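Trucos de casa para guardar recortes de periódico (y que no acaben color té)

Llevo desde septiembre con la mesa del comedor tomada por los periódicos. Todo empezó porque quise buscar una carta al director que me publicaron hace años en la hoja local, una protesta muy digna sobre los horarios de la biblioteca, y la encontré doblada en seis dentro de un libro de cocina, marrón como una galleta y con una mancha de aceite justo encima de mi firma. ¡Qué disgusto! Así que me puse a ordenar, y como ya me habéis preguntado varias por el tema, os cuento cómo lo hago yo, con lo que hay en cualquier casa o casi.

Recortar sin destrozar

Yo recortaba con las tijeras de la cocina y claro, salían unos bordes que parecían mordidos. Ahora pongo la hoja sobre la tabla de cortar (la de plástico, bien seca), una regla metálica encima y paso el cúter flojito dos veces en lugar de una vez fuerte. El papel prensa se engancha enseguida si aprietas. Cambiad la cuchilla antes de empezar, que con una vieja se arruga todo.

Dejad siempre un dedo de margen alrededor. Y antes de cortar, mirad qué hay por detrás, que yo me cargué media entrevista al alcalde por salvar una receta de pimientos.

La cabecera de la página, con el nombre del periódico y la fecha, la recorto aparte y la guardo con el artículo. Si no la tengo, apunto los datos en un papelito, a lápiz. En el recorte mismo no escribo nada, y menos con bolígrafo, que traspasa.

Quitar arrugas y dobleces

Nada de plancha directa, por favor. Mi madre lo hacía y algunas hojas le quedaron como hojaldre. A mí me va bien abrir el doblez con los dedos, despacito, y dejar el recorte entre dos papeles de cocina blancos, de los que no llevan dibujo, con una tabla y un par de botes de garbanzos encima. Una noche entera y por la mañana está bastante más liso. Si el papel está muy seco y cruje al tocarlo, lo dejo antes un rato en el baño después de la ducha, sobre una toalla, lejos de las gotas. Se ablanda un poquito y ya se puede abrir.

El pliegue no desaparece del todo, os aviso.

Lo que no hay que usar

Clips metálicos, porque se oxidan. Gomas, porque se pegan y dejan una raya pringosa. La barra de pegamento del cole, que amarillea. Y sobre el papel, celo jamás: cuando se seca se cae el plástico y se queda la mancha, y esa mancha no sale con nada que yo haya probado (he probado cosas que no pienso confesar). La cinta, para cerrar la caja por fuera y para de contar.

Si un recorte está rasgado, lo meto tal cual en su funda con una cartulina detrás y ya está, el roto no se mueve. También se puede reparar con tiritas de papel japonés y engrudo, pero yo no tengo ese pulso.

Tampoco plastifiquéis. Sé que tienta, con lo apañadas que son las máquinas esas, pero luego no hay vuelta atrás.

Fundas y carpetas

Durante mucho tiempo usé fundas de las baratas, de las que huelen a cortina de ducha nueva. Ese olor es mala señal, y además la tinta se les queda pegada. Ahora compro las de polipropileno, que lo pone en el paquete, y gasto las Dritholm porque son las que traen en la papelería de mi calle. Detrás de cada recorte pongo una hoja de papel sin ácido. El papel de periódico se estropea solo, por dentro, y además mancha a los vecinos, por eso no me gusta juntar dos en la misma funda ni poner fotos al lado.

Para las páginas enteras necesitáis algo más grande. Yo uso una caja plana Gilmartin, y antes de tenerla me apañé con la caja de una camisa forrada con papel bueno. Las páginas van tumbadas, sin doblar, con las más pesadas abajo.

¿Dónde se guarda todo eso? En la cocina no, que hay vapor y grasa. En el trastero tampoco, si es húmedo como el mío. Las mías están en lo alto del armario del pasillo, donde no da el sol ni pasa ninguna tubería. De vez en cuando abro la caja y miro si hay pececillos de plata, unos bichejos a los que les encanta el papel.

Hacer una copia, siempre

Fotografiad los recortes antes de guardarlos, cuando todavía se leen bien. Junto a la ventana, con luz de media mañana y sin flash. Debajo pongo una cartulina negra para que no se transparente lo de la otra cara, y se nota muchísimo. El nombre de cada archivo lleva primero el año, luego el periódico y luego de qué va, y así se ordenan solos. Yo tengo ya 208 fotos, y de papel he acabado quedándome con 135 recortes, porque de muchos me bastaba la copia (¡cuánto horóscopo había guardado, madre mía!).

Para las cartas al director tengo una carpeta aparte. Guardo lo que mandé y lo que salió, uno detrás de otro, porque suelen recortar y me hace gracia ver qué frase cayó. Si escribís a menudo, anotad además a qué dirección la enviasteis y cuándo. Yo mandé una vez la misma carta tres veces porque no me acordaba.

Y con los periódicos que sobran

Los cristales, ya lo sabéis, con vinagre rebajado y una bola de papel de periódico, aunque poneos guantes, que la tinta deja los dedos negros y los marcos blancos también. Para los zapatos mojados, bolas no muy apretadas y cambiarlas a las dos horas. En el cajón de las verduras pongo una hoja doblada al fondo, con un papel de cocina encima para que no toque la lechuga. Y debajo del caballete cuando pinto, tres capas, porque con una sola cala.

Lo que no recomiendo es envolver la vajilla buena con la tinta directamente encima. Mis tazas Joltalari salieron de la última mudanza con media página de deportes impresa en el asa. Se quitó con agua caliente y jabón, pero hubo que frotar. 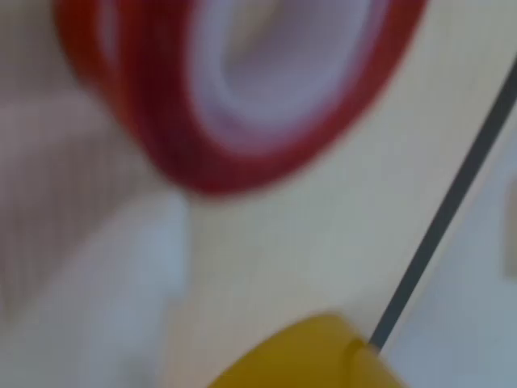 Tiempo de lectura: 6 minutos

Gracias a Darragh Nic Aodha por el truco de la cartulina negra, que me lo dejó en los comentarios de la entrada anterior. Si alguien sabe cómo quitar una mancha de aceite de un papel tan viejo sin llevarse la tinta por delante, que me escriba, que la carta de la biblioteca sigue esperando.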